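Robotic Manipulation, Unit 6 handout
Notes on the bin picking demonstration at Vedell, 20/10/2022
Prepared by Ignacio Ojeda

Read these notes before the lab session. They cover the talk and demonstration in the Vedell test hall and the points that will come up again in the written report. Section numbers match the slides from Unit 5 where possible.

6.1 Background to the visit

Vedell integrates handling cells for mail-order warehouses. The group was shown one development cell and one production cell. The production cell was built for Gallardo, a distributor of household goods, and was waiting for shipment. The talk before the demonstration dealt mainly with mixed bins: bins in which no two neighboring items need be of the same kind. Gallardo's catalog held 2,850 items when the contract was signed in June, and the cell has to handle most of them without item-specific programming.

6.2 Definitions used in the talk

Pick attempt: one full approach toward an item, counted from the moment the arm leaves its waiting pose, whether or not an item is lifted.

Successful pick: an item is held at the transfer height and released inside the target bin. An item dropped on the boundary between bins counts as a failure, even if it then falls the right way.

Clearance: the shortest distance between any part of the gripper, wrist or cabling and the bin wall during an attempt. Students tend to compute this for the fingers alone. Include the wrist and the hoses.

Cycle time: measured from release to release. Vedell quotes the median. Isteck, who supplied the motion planner, quotes the mean, so the two sets of figures cannot be compared directly.

6.3 Selection of the grasp

The planner generates candidate grasps from the camera data and ranks them. Three terms enter the score: the predicted grip quality, the clearance, and a penalty for wrist rotation. The rotation penalty was added after cable wear on an earlier cell. It is small, but it changes the ranking often enough to be noticed, mainly for long items lying parallel to a wall.

Round items are usually easy to locate and harder to hold. If the fingers close above the widest point, the item is pushed down and away. The fingers should close at or slightly below it, which brings the fingertips closer to the floor and makes the floor height calibration matter more.

Transparent plastic is the opposite case. Gripping it is seldom a problem, but depth readings through clear parts are unreliable, and the planner may place the surface too low. Shiny bin walls add false points near the seams. The software discards any point within a set margin of the wall model, and this in turn hides small items that have come to rest against the wall – a trade-off worth discussing in your report.

6.4 Figures from the test log

The log handed out covers 733 attempts. The first 500 were run with the rotation penalty off and the remainder with it on. Do not pool the two parts. The approach speed was reduced to 40 percent of the rated value in both.

Skerkska's paper on recovery strategies (reading list, week 5) uses a different definition of failure. If you cite it next to the Vedell log, state the difference.

6.5 Mounting and calibration

On a development cell the bins are changed often, and clamping is accepted in place of a permanent fixture. After any change of bin position the following is repeated:

Check that the bin rims sit against each other along the shared side.
Tighten both clamps before touching off.
Touch off the floor at the four corners and once in the middle.
Run the arm through the transfer path at low speed with the gripper open.
Watch the cables through the full wrist rotation – slack that looks generous in the waiting pose can be short at the far wall.

The production cell uses dowel pins and skips the first two steps.

6.6 For the report

Submit four pages at most. Derive the clearance for one grasp of a round item close to a side wall, with the wrist modeled as a cylinder. Then explain which term of the score would dominate if the same item were moved to the middle of the floor. State your assumed bin dimensions and wall angle; a sloping wall is required.

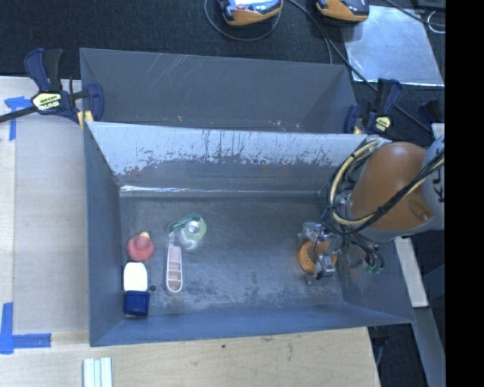
Give all lengths in millimeters and angles in degrees. Sketches by hand are accepted if the labels can be read. Questions about the log format go to Ignacio Ojeda before the lab session.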